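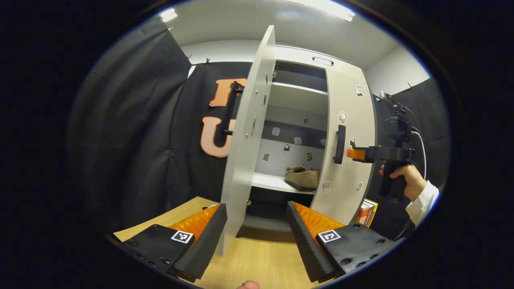 Cabinet task, left door open, second gripper over by the right handle

Category: Data Collection > Handheld Grippers > Open Tickets

Hi all, Tarun Chaudhary again, same ticket as before, sorry for the wall of text. I've been chasing why the Calado policy is so much worse at the slipper task than the numbers from our Prosavholm runs said it should be (we were all pretty happy with those!).

So first I blamed tracking. The cabinet has those little printed stickers on the right door and markers on the grey back wall inside, and I figured we lose them once the door swings out. I replayed demo 3509 and nope, pose was fine the whole way, both hands. Scratch that.

Then I looked at timing, and yeah, there it is. The left gripper stream runs 9 frames behind the right one in every session recorded after the Rindosora update. On one-handed stuff you'd never notice. With two hands on two doors, the policy learns to close the left fingers when the handle is already gone, which is pretty much what I've been watching it do all week.

What I tried:
- restarted the sync service, no change
- swapped cables left to right, lag stayed with the left stream
- rolled back to the old Priretar build, lag gone

I shifted the left stream on 16 demos by hand and retrained. Opened the door on 3 tries in a row, then got stuck on the slipper, but that's a grasp problem and I'll put it in its own ticket.

Can somebody with write access pin the old build on the recording machine? Please don't delete the laggy demos, the offset looks constant so I think a script can save them. Leaving this open till I've checked the rest.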